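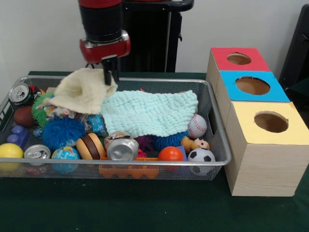
You were out if the ball went in the creek, a reader wrote to us in September, and you were also out if you argued about whether it had gone in the creek, and in eight summers I never once heard anyone ask who made that rule.

We had asked for house rules. Specifically, we had asked for the rules of the ball games people played as kids in yards, alleys, parking lots and dead-end streets, the ones that never got written down and were different two blocks over. I expected a handful of letters. I got shoeboxes full! There were maps drawn on the backs of envelopes, and a four-page account of a game called Fullby that I have now read so many times I could umpire it.

Rules from the yard
Published November 22, 2025

Let me start with Fullby, my favorite game in the whole pile. It comes from Groltbridge, a river town of some 4,000 people, and as far as I can tell it has never been played anywhere else. You need a wall, a ball that bounces, and at least three players. The thrower stands with their back to the wall and tosses the ball over their head without looking. Everyone else has to call out "full" or "by" before it lands. Full means you think it will hit the wall before the ground, by means you think it won't. Get it right and you take a step toward the thrower. Get it wrong and you go back to the curb. First one to touch the thrower's shoe takes over.

I love this game. It takes thirty seconds to explain and it has a real skill buried in it, because a good thrower learns to fool people with their shoulders. One letter says the best thrower on Mill Street could get the whole street shouting "full" and then drop the ball practically on her own heels. Another says that was cheating and should have been stopped. These two letters were mailed from different states, decades after the fact, and I would give a lot to put the writers in a room together.

The interesting thing about rules like these is how much local geography is stuck in them. A printed rulebook has to work on any field. A yard rule only has to work in one yard, so it can be wonderfully particular. The gas meter is second base. Under the porch is a double, unless the dog is under there, and then it's a single and you wait. Off the Filali garage is an automatic homer, but only before supper. That last one came up in five separate letters from the same street in Clisdale, and all five gave the supper clause without explaining it, as if any reader would understand. (I've decided I do.)

You could redraw the whole block from those letters. I tried it one evening at the kitchen table with a ruler and a pad of graph paper, and I got the driveway, the hedge, both garages and a tree stump that served as home plate. The stump is gone now. So is the hedge, to judge by a very disappointed letter from someone who drove back to look for it.

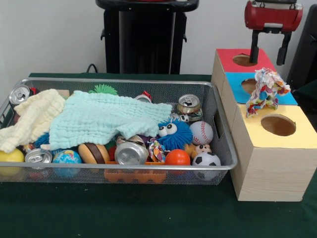
Whatever ball was there

Almost every letter mentions the ball, and it is almost never the right ball. People played baseball with tennis balls and soccer with a basketball that had gone soft. They played a kind of handball with a rolled pair of socks. A man in his eighties wrote that his whole street shared one rubber ball for an entire summer, and that when it split along the seam they played with one half of it, which flew in a curve so vicious that they refused to switch when somebody turned up with a new one.

The ball changes the game, of course, and the rules bend to fit. If it's light you let people throw it at the runner. If it's hard you don't, or you do and there is a long talk with somebody's mother. A game called Short Roof, also from Clisdale, was played with a tennis ball rolled up onto a shed roof and caught on the way back down, and in wet weather they swapped to a sponge. I tried both versions. The sponge is much better! It comes off the gutter late and sideways, and you get a faceful of water even when you catch it.
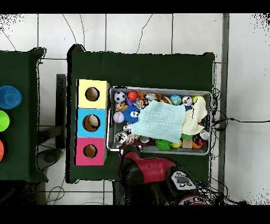
My own street played a game with no name at all. We called it "out back," as in, are you coming out back. It was pitcher, batter and everybody else, and you stayed up until you were caught, so a good hitter could ruin an afternoon. In my house the equipment lived wherever it had last been dropped, and I have a lasting weakness for the sight of a baseball packed in beside a soccer ball and a teddy bear, with smaller balls tucked along the row. A toy box like that doesn't sort things by sport. You reach in, you pull out what your hand finds, and the next hour is decided. I'm convinced that half the games in these letters began with somebody pulling out the wrong thing and going along with it.

The arguments

I didn't expect so many people to write about arguing, or to write about it so happily. With no umpire, every close call went to a vote, a shouting match or a do-over. The do-over turns up all over the place under different names. It was a "redo" in one town and a "ghostie" in the next, and on one block in Groltbridge it was a "Tuesday," for reasons lost to time.

Some streets kept records. One family held on to a spiral notebook of home runs, and it stops at 1,724, on a page with a grape juice stain and the words "disputed, see back." The back of the page is blank. They have turned that notebook inside out looking for the rest of it.

If you'd like to try Fullby, the Groltbridge letters agree on one more point: the game is best at dusk, when you can hear the ball a little better than you can see it. I've played it 40 times now and I'm still mostly on the curb. Letters are still welcome, and maps are especially welcome. If you know what happened on Filali's side of the street after supper, please write first thing tomorrow.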